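Forums > Hardware > Keyboards and Mice > Cleaning a plain full-size board: keys off or keys on?

We use cookies to keep you logged in and to count visits. By continuing to browse you agree to this.

Last updated: 17 Oct 2015

nkuna_desk wrote:
I have a black full-size USB keyboard, the ordinary office kind with the number pad. It works fine. It has crumbs in it and the letter keys are getting shiny. I'd like to clean it before I pass it on to my sister. Do I need to pull all the keys, or is that overkill for a cheap board? I've never taken one apart. No compressed air in the house, but I can buy some.

Floor De Smet wrote:
Leave the keys on. I look after the desks at Jurkden and most of our boards are the same type as yours. Unplug it first, all the way, and lay the plug on the table where you can see it. Then put the keyboard down on something pale. On a dark desk you won't see what came out and you'll think you're finished too early.
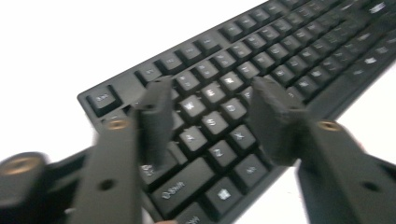

Work along the rows with a soft dry brush, one direction only. If you scrub back and forth you push the dirt under the next key. I start at the Caps Lock end and go toward the number pad. After that a cloth, barely damp, over the tops of the keys. Plain water is enough for most of it. For greasy spots use a little rubbing alcohol on the cloth, never straight on the board.

rarnau70 wrote:
Disagree about leaving the keys on. You can brush all day and the hair stays wrapped around the stems. Pull the letter keys at least, soak them in warm water with dish soap, dry overnight. Takes me 12 minutes to get them off with a flat puller. Take a picture of the layout before you start.

Floor De Smet wrote:
On a good board, sure. On the cheap ones the clips get loose or snap, and the space bar has a wire under it that is a pain to get back in. I've thrown out 2 keyboards because someone pulled the keys and couldn't get the space bar to sit level again. For a board that works fine I wouldn't risk it.

Before any of that, pick it up by both ends and turn it over above the table. Hold it level so it doesn't flex, and tap the back. Keep the cable out from under it. 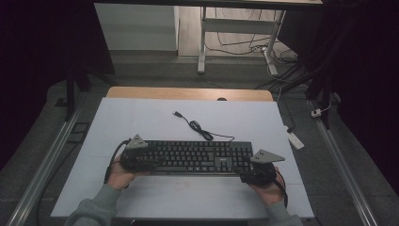
Full-size board held at both ends, cable and plug lying behind it.

skastum wrote:
Seconding the turn-it-over part. I do that before the brush and again after. The second time still brings some out.

rarnau70, how do you dry the keys? I did mine on a radiator and a couple of them warped.

rarnau70 wrote:
On a towel, no heat. I would never use a radiator or a hair dryer. And I still say pull them. The space bar I leave alone, same as Floor, so we agree on that one at least.

nkuna_desk wrote:
Thanks. I think I'll try it with the keys on and see how it looks. Can somebody give me the order of steps in one place? I keep scrolling up and down.

Floor De Smet wrote:
Sure. For a board like yours:

1. Unplug. Turn it over, tap the back, wipe the table.

2. Set it flat in the middle of the table with the cable going away from you, so your hands have room on both sides. Brush the rows. Hold it still with one hand if it slides.
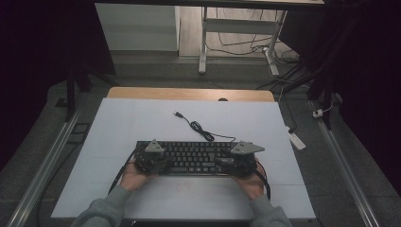 3. Damp cloth over the key tops, then a cotton swab between the rows. Change the swab when it's gray.

4. Do the function row last. People forget it and it's usually the dustiest, because hardly anyone presses those keys. Turn the board at an angle if that makes it easier to get at the Esc corner.
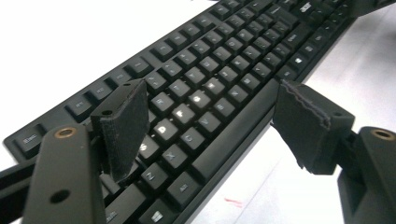

Board set at an angle, Esc corner nearest.

5. Wipe the cable too, from the board down to the plug. Let everything dry before you plug it in again. I leave it until the next morning.

The shine on the letter keys won't come off, by the way. That's wear in the plastic.

skastum wrote:
I'd swap 3 and 4 but it doesn't matter much.

rarnau70 wrote:
Step 2.5, pull the keys.

nkuna_desk wrote:
Did it with the keys on. Looks a lot better, except for something stuck under the Enter key on the number pad. It still types but feels crunchy. Would you pull just that one?

rarnau70 wrote:
Yes. Go slow, lift both sides evenly. The tall ones sometimes have a wire like the space bar.

Floor De Smet wrote:
Try the air first. If it's still crunchy after that, then pull it.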